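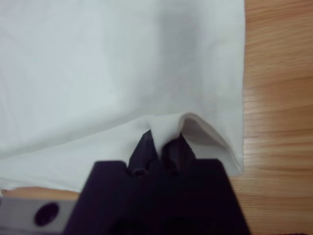 White fabric on a wooden tabletop.

Cleaning a Wall Is a Decision About Evidence

When paint is thrown or sprayed on a public artwork, the usual response is measured in hours. A crew arrives, the surface is washed or coated, and a statement goes out saying the damage has been dealt with. Speed is treated as the main sign that the city cares. I think speed is the wrong measure, and that the current practice in Tatness, where I have worked on painted exterior surfaces for 19 years, does more lasting harm to murals than most of the people who deface them.

The municipal contract, held by Dukeo, sets a response time of seven hours from the first report. That figure was written for bus shelters and underpasses. It was extended to murals when the contract was renewed, by adding the words "and decorated surfaces" to one clause. No separate method was attached. A mural is therefore cleaned with the same product, at the same pressure, by the same crew, as a length of bare concrete.

The technical problem is simple to state. Spray paint and mural paint are often close relatives. Both may be acrylic or alkyd. A solvent strong enough to lift the first within a few minutes will usually soften the second. Whether the layer underneath survives depends on its age, its thickness, whether it was sealed, and with what. None of this can be judged by eye from the sidewalk. It can be judged with a cotton swab, a small set of solvents and a patch the size of a postage stamp, tested at an edge where loss would matter least. A full set of swab tests on a wall of ordinary size takes a morning. The contract does not allow a morning.

The Wovotach underpass shows what follows. The mural there was tagged in silver across its lower third. The crew responded inside the limit and removed the tag completely. They also removed the glaze layer over 70 square feet of the original, which had given the water in the picture its depth. What remained was the flat base color. The report recorded the job as closed with no remaining damage, and by the terms of the form this was correct. The form asks whether the graffiti is gone. It has no line for what else is gone.

I do not blame the crew. They followed a procedure. My objection is to the procedure, and to the belief behind it, that a defaced surface sends a message which grows louder every hour it is left up. There is some sense in this for tags on blank walls, where quick removal does seem to discourage repeat visits. The argument is weaker for attacks aimed at the content of a work. A person who sprays over a portrait wants it to disappear. If the cleaning takes the portrait with it, the crew has finished the job.

The obvious reply is that leaving hateful words or symbols in view for days while someone runs tests is not acceptable to the people who live across the street. I agree with that. But removal and concealment are separate operations, and the contract treats them as one. A wall can be covered within the hour. Plain cloth on a batten frame, held a few inches off the surface so that air moves behind it, costs little and touches nothing.

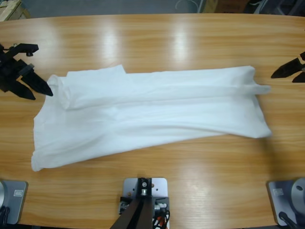
White cloth laid out lengthwise on a table.

Plastic sheeting should be avoided. It traps moisture against the wall, and on a warm day it can heat the fresh paint and help it bond. Tape should never be fixed to a painted area. These are small points, but I have seen both done, once on the same wall.

Covering the work also settles the matter of evidence. Fresh overspray holds information: the distance of the can, the order of the strokes, the height of the arm. Most of it is gone after the first rinse. Photographs help, provided they are taken square to the wall, in even light, with a scale and a color target included. The photographs in the city's files are mostly taken at an angle from a truck window. They are good enough to prove that a visit happened. They are of no use to anyone trying to match a color afterward.

The cost argument deserves a direct answer, because it is the one that carries weight at budget time. The city's own maintenance summary for last year lists 182 callouts to decorated surfaces. It prices each at the standard rate, and the total looks modest. It does not include repainting, which comes out of a different budget and is paid by whichever office commissioned the mural in the first place. When the Iyer wall was repainted, the repair cost more than the original commission. None of that appears beside the cleaning figures. A cheap callout that leads to an expensive repainting has been entered as a saving.

I would change four things. Murals should be taken out of the general graffiti clause and given their own. The time limit in that clause should apply to covering the work, and the removal itself should wait for test results. Every commissioned mural should have a paint record on file, with product names, layer order and the type of sealer, supplied by the artist at handover and kept where the cleaning contractor can read it. And the completion form should ask about the condition of the original, with a photograph from before the treatment and another from after.

A sacrificial coating is sometimes offered as a substitute for all of this. It is useful, and new murals should have one. It is not a complete answer. Wax-based coatings need to be renewed after each cleaning, and in practice they are not. Permanent coatings can yellow, and once they have been applied over a wall that was already damp, they hold the damp in. I inspected two such walls in February. The paint was coming away in sheets with the coating still firmly attached to it – protected from spray paint and lost to water.

Older murals are the harder case. Many have no record, and the artists have moved or no longer remember what they used. For these the swab test is the only guide, and in some places the test will show that nothing safe can be done with solvent. Then the choice is between careful mechanical removal under magnification, which is slow, and toning in over the damage with reversible paint. Either can be the right choice. Both should be made by someone who has looked at the wall for longer than it takes to unroll a hose.

The contract comes up for renewal this year. The clause on decorated surfaces is four lines long, and rewriting it would not require new staff or a new department. It would require the city to accept that a mural under a cloth for a week is being looked after.

12 Mar 2020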